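# A long Thursday in the public gallery

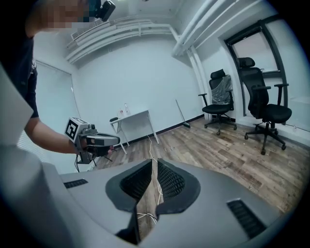 *Navy shirt, grey gripper.*

I've been meaning to write about the library bill since January and kept putting it off, mostly because every time I sat down with a cup of tea the thing had been amended again. But I did go and watch the debate last Thursday, all of it, and I want to get it down while I still remember who said what.

For anyone who hasn't followed it (my sister, for one, hello!), the bill would let the regional assembly close a branch library without asking the people who use it, provided there's another one within 5 miles. Five miles is nothing in a car. It's rather a lot if you live in Moner, where the last bus home leaves before the schools are out, and I can't imagine my neighbour doing it with a pushchair and a bag of picture books.

Aishwarya Shenoy, who brought the petition, had 1248 signatures with her in an old box file. She was given four minutes and used every second of them, and I thought she was marvellous – no shouting, just one story after another about Ototness branch, the homework table, the man who comes in to read the racing pages and stays for the warm. You could hear people in the gallery murmuring along with her, which we'd been asked not to do, and I'm afraid I was one of them.

Then came the member for Brindevance, Kavitha Lobo, who I voted for and would probably vote for again, so it pains me a bit to say I was disappointed. She talked about the budget for a very long while. I do understand there's a hole in it. What I wanted to hear was why the consultation had to go as well, and she never came near that, even when Murthy from the opposite benches asked her twice.

There were 23 amendments, if you please, and they took them one at a time. I'd packed a cheese sandwich and had eaten it by the third. The one that mattered, putting the public meeting back in, lost by 4 votes, and there was a sort of sigh along our row and somebody's umbrella fell over.

It goes to a final reading next. I've written to Ms Lobo, by hand and on the nice paper, and if you live anywhere out our way I hope you'll write to her too. I'll put her reply up when it comes.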